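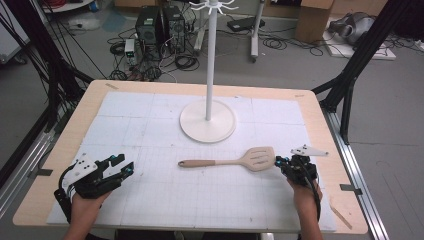 Posted by sheehan_row in Prescriptions & Pharmacy, 10:12 p.m.

My state now lets pharmacists renew some prescriptions without a new note from the doctor. I take a blood pressure pill and ran out of refills in January. The pharmacy on Dirkolel Street said no and told me to call my doctor, who can't see me for weeks. Can they refuse if the law allows it?

Print | E-mail

millbrook_tech
Yes. Most of these laws say a pharmacist may renew, so it's still up to them. Some stores also wait for the state board to finish its rules — ours did. Ask if they'll do a short emergency supply, and have them fax the doctor's office for a refill. You often don't need a visit for that.

tanager600
Just go to a different one. Mine did it in 10 minutes.

P. Zormont
Check that your drug is covered by the law before you drive anywhere. The state board of pharmacy should be able to tell you. If your doctor's office has a nurse line, call it and say how many pills you have left. Don't skip days to stretch them.

We use cookies to improve your visit to Nostari Community Help. Accept | Settings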